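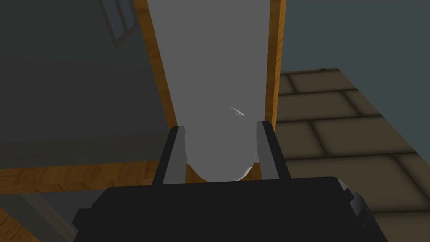 How to check a wrist camera view before you collect grasps in simulation

Nayeli Taipe, Flemotine
2024-12-02

At Flemotine we had to throw away 472 simulated episodes in April, because the wrist camera was set differently from one day to the next. After this we wrote down a short practice, and every person who starts a run must follow it. You need a scene that already loads in Rekis and a gripper which answers to open and close commands.

Step 1. Fix the camera to the gripper, not to the world

Attach the camera to the palm link. Write the offset in the scene file and do not correct it by hand in the viewer. If you must change it, give the file a new version number.

Step 2. Open the fingers and look at the view

Send the full open command and wait until the joint values stop changing. Both fingers should be in view up to their tips, with the palm at the bottom. It is fine if the palm goes out of the image. It is not fine if a fingertip does.

Then move the arm to a pose where there is nothing between the fingers, and save one still as your reference. The inner pads should be easy to separate from the dark body of the fingers. If they are not, raise the ambient light a little and save again.

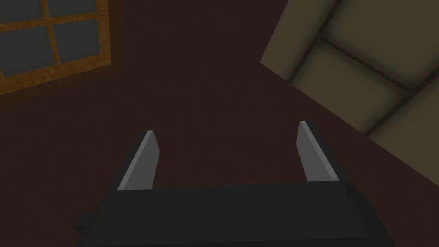
Step 3. Approach the object slowly

Limit the speed to 100 mm per second for the last part of the approach. Stop before contact and save a second still. A large object can hide most of the room, and this we accept. Check only that you can still see where each finger is in relation to the object.

Step 4. Fill in the run sheet

Write these items before the first episode:
Scene file and version
Camera offset
Random seed (our test seed is 731)
Names of the two stills
Name of the operator

Step 5. Ask a second person

The second person opens both stills and compares them with the run sheet. In our group it is usually Nelly Huanca. She may refuse a run, and then you return to step 1, also when only the light was wrong.

Repeat steps 2 and 3 after every 41 episodes and after each restart of the simulator. Keep the old stills in the same folder.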